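Mug trees are back, and Nistira would like you to clear some counter

Kitchenware seller Nistira will start shipping its wooden mug tree in August, with a first run of 2,000 and a claim on the product page that it "gives a kitchen back its shelves." That is a lot to ask of a post on a round base.

The idea is old enough that plenty of readers will have thrown one out. Mugs hang by their handles from short pegs, the shelf they used to sit on goes free, and the tree takes up a patch of counter in exchange. Whether anyone comes out ahead depends on how many mugs they own and how much counter they have to spare.

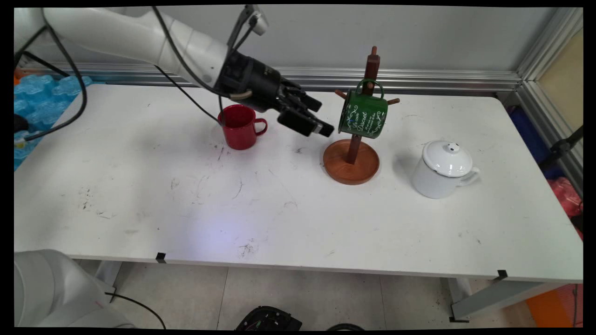 Nistira says it asked 300 customers in the Barrios district what annoyed them most about their kitchens, and that mug storage came out near the top. It has not released the questions. People who are asked about mugs by a company with a mug tree to sell will probably have something to say about mugs.

There is also the matter of shape. A narrow loop handle and a thick rim make for a mug that hangs at a slant, with its opening off to one side. Fans of the tree say this keeps dust out. It also puts glossy glaze within knocking distance of its neighbor, and a jug or teapot still needs a place of its own.

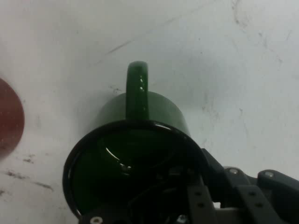 Rival plans a rack

Litum, which sells through the Drekik housewares chain, is going the other way with a flat wall rack that holds five mugs and needs screws. It has taken 1,338 advance orders, according to the chain. Neither company would say how many buyers of earlier models are still using them.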